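Kitchen Tips: When the Gripper Bruises the Fruit
Filed under gadgets, safety, fruit bowl. Tue 21 June
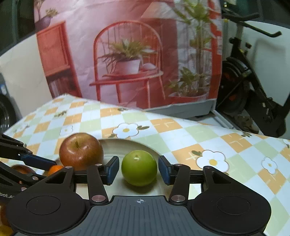 Open jaws on either side of a green fruit, pads apparently not pressing.

I was sold on hands-off fruit sorting about as firmly as I was once sold on the egg cuber. The Flostia two-arm kit promised to move fruit from table to plate without a mark on it. In its first week with me it marked plenty. If you have one, or something like it, these tips may save you some pears.

What went wrong

The arm closed on a ripe plum and kept closing. The screen said "object secured" the whole time. I hit stop, and it finished the squeeze before it stopped. Skustden, who sell the kit, told me the force setting had "drifted" and that I should recalibrate. I had calibrated it that morning. Out of 80 pickups I logged after that, 18 left a dent or a split skin. Their leaflet calls this gentle handling.

Before you switch it on

Find the real off switch. The stop button on the tablet is a request. The plug is an order. Run the cord where you can reach it without leaning across the arms.

Take off rings and tie back your sleeves. Keep fingers away from the linkages as well as the pads, as there are pinch points all the way down.

Wipe the pads with a damp cloth and a drop of dish soap, then dry them. Juice left on mine overnight went tacky, and the next apple came up, hung there and dropped on the tile.

A tablecloth under the plate is fine for looks, but clip it to the table. One snag and the plate goes with it.

Testing the squeeze

Start with a rolled pair of socks. If it flattens them, don't move on to food.

Next try a hard apple, then a lime. Leave peaches, plums and ripe tomatoes for last, or do what I do and use your hand.

Check the fruit the next day. Bruises take their time, and a piece that looks perfect at noon can be brown by breakfast.

Run one arm at a time. Mine have reached for neighboring fruit and knocked knuckles twice, and neither one backed off.

Using up the casualties

Cut out the soft part with a good margin and eat the rest that day. Split plums go into a pan with a little sugar and lemon. Bruised apples make decent sauce. Anything that has been on the floor or smells of machine oil goes in the trash.

Is it fixed?

The August update is supposed to cure the drift. The Uniyal pads, sold separately at $49, are supposed to help too. I've heard "supposed to" from these people before, so I'm waiting for someone else to buy them first. The service desk in Lultport wanted $148 to look at the arm, not counting shipping. My fruit tongs were in the drawer already and have never needed an update.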